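第4章 発表文を書く人、読む人

役所や警察の人事発表ほど、書き手が眠く、読み手がもっと眠い文章は少ない。「適材適所の観点から」とあれば、理由は書かないという意味である。本章では、この眠い文章を広報の側から扱う。

題材にはウストサイド市の広報室を使う。同市では組織改編のたびに1000字の発表文が出るが、地元紙クスデン通信に載るのは最大でも100字だった。残りの行き先は、広報室の書庫である。

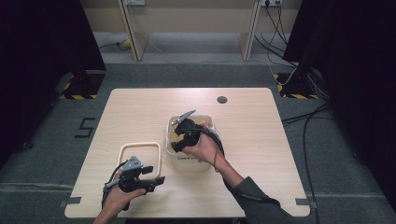

図4-1 テーブルの上の半透明の食品容器とラベル

発表文には三種類の読者がいる。記者、職員、そして自分の名前を探す人である。最も熱心なのは三番目で、肩書の一字違いにも電話をかけてくる。インディネ地区の署で課の名称が変わった10月には、「課」と「室」の取り違えだけで訂正文が二度出た。訂正文のほうが本文より長かったことは、章末の資料で確かめてほしい。
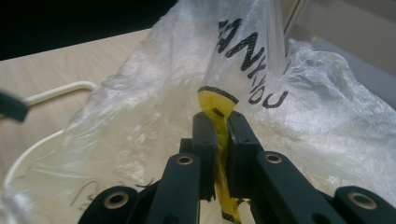 さて、記者は何を落とし、何を残すのか。ファンウェイク方式と呼ばれる手順では、まず発表文を800字に削り、次に形容詞を消し、最後に「誰が、いつから、どこへ」だけを抜き出す。この段階で何も残らない発表文も珍しくない。その場合、書き直すべきは文章か、人事か。後者は広報の職務権限に含まれないので、本書では前者だけを論じる。

4.1節では見出しの付け方から始める。手元に自分の勤務先の発表文を一通用意しておくこと。なるべく退屈なものがよい。探すのに苦労はしないはずである。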